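FOR IMMEDIATE RELEASE

Vellivlow and Drenanico Foreign Ministries Agree to Reopen Koster Crossing

STIMETTI – The foreign ministries of Vellivlow and Drenanico said this morning that the Koster crossing will reopen to passenger and light freight traffic in May, after 12 rounds of talks between the two delegations. Border closed to civilians since the fishing dispute. Military and medical transit was never stopped.

Under the joint text, both sides keep their own customs posts. No shared staff for now. Residents of the border districts who already hold a local transit card can use it from opening day – no new application, no fee. There are 2,169 valid cards in circulation on the two sides combined, according to the joint border registry.

"We got to a text both capitals can sign," said Do-yoon Ham, lead negotiator for the Vellivlow side. "It is shorter than the one we started with. Some items we wanted are not in it and we will be back for them."
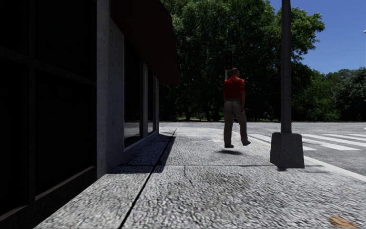
Items not in the text include the river patrol schedule, fishing quotas below the Koster dam and the return of impounded boats. These go to a separate working group, which meets next in Stimetti. Date to be confirmed by the host delegation.

Crossing hours will be 6 a.m. to 8 p.m. for the first phase. Trucks over the light freight limit must continue to use the northern route. Livestock transport is not covered, and seperate veterinary rules still apply to dogs and cats traveling with their owners.

The agreement also sets up a phone line between the two border commands, staffed day and night. Either side may suspend the crossing for up to two days on security grounds, with written notice to the other. Anything longer goes to the ministers.
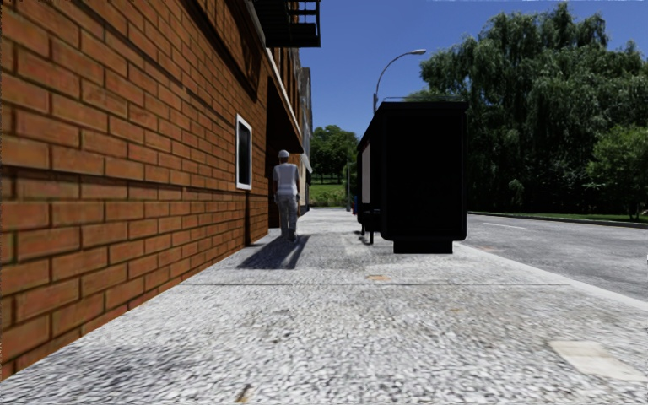 By the Joint Press Desk, Stimetti
Contact for this release: Do-yoon Ham's office, Vellivlow delegation

Signing is planned for Stimetti, with both foreign ministers attending. Accredited media only. Reporters holding passes from the last round do not need to reapply but should bring the pass and a passport. Doors close at 9:30 a.m. sharp, no late entry.

"The people who live along that road have waited long enough," Ham said. "They want to visit family and get to work. That is what the talks were about, from the first session on."

Drenanico's parliament still has to vote on the customs annex. Vellivlow's cabinet has approved the full text and no further vote is needed on that side. If the annex is delayed, passenger traffic goes ahead and freight waits.

Copies of the joint text will be handed out at the signing in both offical languages, with an English translation to follow. The English version is for information only.

Interview requests for either minister – send to the press desk in writing, with outlet name and topic. Phone requests will not be taken.

ENDS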